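Learning to Host, Badly

My aunt Jolán Bakos believed that anyone could have people over. She said this while owning eleven matching chairs and a freezer the size of a rowboat. I own three chairs and a stool that came with the apartment, and for most of my adult life I treated this as a legal barrier to dinner parties.

In January I decided to start having people over every Wednesday anyway. I told Domnica Pascu, who told Settimio Cattaneo, and after that it was out of my hands.
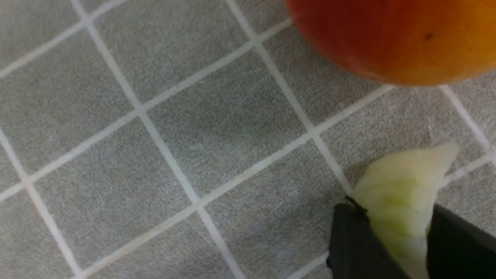 The first thing I learned is that guests say they'll bring dessert and then bring whatever was next to the register. I have received a bag of cough drops. I have received a candle. So now I keep fruit in the house, and I've become the kind of person who inspects it. A peach, or a nectarine (I have never been sure which I'm buying), that has gone deep red on one side and golden on the other with one small brown spot counts as dessert in my home. My aunt would have cut the spot out and made a tart. I hand people a napkin.

The cleaning went the same way. Before the first dinner I cleaned for two days, including the inside of the oven, which Settimio did not ask to see. By the fourth I was wiping down the bathroom sink at 6:40 with a sock and calling it done. Attendance held steady.

What I Cook

Four dishes, in rotation. Lentils, roast chicken, the pasta my roommate in Zanham taught me, and dumplings if I've had a decent week. Domnica keeps a mental record of which one she's owed. Ignacio Alcaraz eats only the sides, so I've started making a side.

I used to time everything for seven. People arrive at 7:30, or at 6:15 if they took the early bus, and either way I'm in an apron holding a phone. The early ones get a knife and an onion. It keeps them busy, and they seem to like being a little put upon. 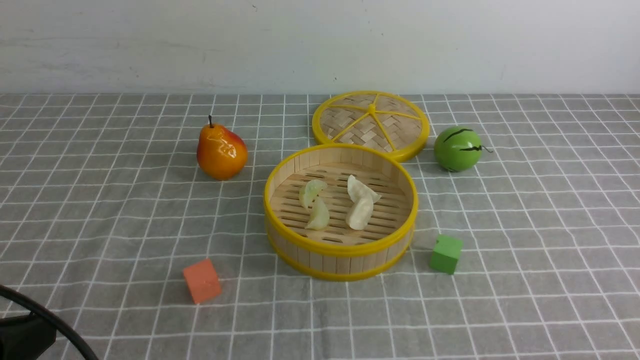 Who Sits Where

I tried a seating plan once. Ignacio moved his own name card, then moved mine. The stool goes to whoever complains least, so it has been Jolán Győri's since the second week, and she has begun to refer to it as an honor. I'm not going to correct her.
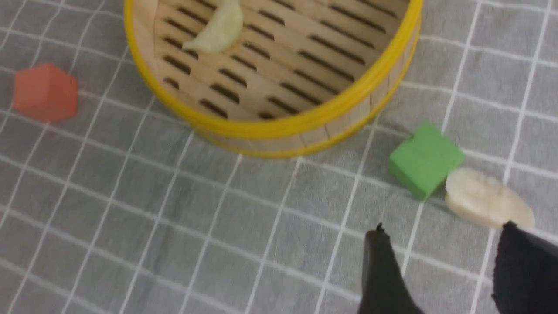 Running out of food was my big fear, and it has happened exactly as often as I thought it would. My aunt cooked for 40 when 30 were coming and sent the rest home in margarine tubs. I cook for the number of people who texted back, a figure with no connection to anything. When you're looking at a pale little dumpling in a bamboo steamer with a yellow rim, and everybody is being polite at it, you find out who your friends are. Domnica is the one with the fork.

Next week is lentils. Settimio says he's bringing dessert.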